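Search this site
Enter keywords Search

Savchuk Piano Archive – second progress report to the Ositz Foundation

Filed under: Recordings and Scores / Project Reports

Prepared by Vasiliki Liapis, project coordinator

1. Where we are

This report covers the six months up to the end of April. In the first report I wrote that the work on the manuscripts was ahead of the plan and the recording was behind it. Now the situation is the opposite. The recording of the first disc is finished, and the edition of the scores is late by seven weeks. I explain the reasons in section 3.

The catalog of the Savchuk papers now has 274 entries. Of these, 77 are complete works for solo piano, which is more than we expected when we made the application. The rest are sketches, songs, arrangements for school choir and pages which we cannot yet connect with any work. The family has given us one more box, mostly letters and concert programs, and Shadi Bataineh has started to sort it. I ask the Foundation to note that this box was not in the original plan and that we do not request extra money for it.

2. The recording

Aliki Stefanou recorded the two sonatinas, the Nocturne in F sharp minor, the six Village Dances and the long Passacaglia in four sessions in the Flisunier hall. The sound is warm and a little dry, and this is good for the dances, where the left hand has many fast repeated notes. The Passacaglia was more difficult. The composer left two endings, one quiet and one very loud, and he crossed out both. After long discussion Ms. Stefanou chose the quiet ending. The loud one is recorded too and it will be placed at the end of the disc as a separate track.

The piano of the hall was tuned before each session. On the second evening the tuner had to come back at 9 p.m. for one string in the upper register, and we lost two hours. For this reason the last dance was recorded in the fourth session and not in the third. Lefteris Tzavaras, who is our producer, has compared both sessions and he does not hear a difference in the color of the instrument.

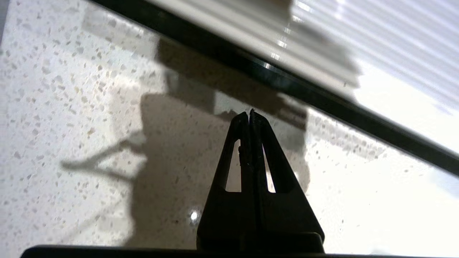

3. The edition of the scores

Volume 1 should have gone to the engraver in February. It went in April. There are two causes. First, the only complete source of the Second Sonatina is a copy in another hand, and in the slow movement this copy has many accidentals which do not agree with the sketches. Prodromos Manolakis checked every place again, and this work alone took five weeks. Second, our first engraver left for a full-time position and we had to look for another one.

Mr. Manolakis has prepared a critical commentary of moderate length. We had a disagreement in the team about fingerings. Savchuk wrote fingerings only in the Village Dances, and some of them are strange – in the third dance he asks for the thumb on three black keys one after another. We decided to print his fingerings exactly and to add none of our own. Teachers will maybe complain.

4. Publication and audience

The disc will be published under the Flisotier label in a first pressing of 600 copies, with a booklet in three languages. The text of the booklet is ready in English and Greek, and the third translation is with the proofreader.

The page of the archive had 2514 visits in this period. Most visitors stayed on the page with the facsimile of the Nocturne. We received letters from two piano students who want to play it in their final exams, and we sent them a provisional score with the request not to pass it further.

5. Money

The recording costs stayed inside the budget, including the additional visit of the tuner. The engraving will be more expensive than planned, as the new engraver asks for a higher price per page. We propose to cover the difference from the travel line, which we used only in part – the second visit to the family was made by Mr. Bataineh on the way to another appointment. I would be grateful for your agreement to this change in writing before we receive the first invoice.

6. Next steps

– First proofs of Volume 1, to be read by Mr. Manolakis and Ms. Stefanou separately
– Final master of the disc, after Mr. Tzavaras has corrected the pauses between the dances
– Sorting of the new box and a short list of its contents
– Decision about the songs: they are outside the present grant, but four of them share material with the Passacaglia and should be mentioned in the commentary

The detailed table of expenses is sent separately.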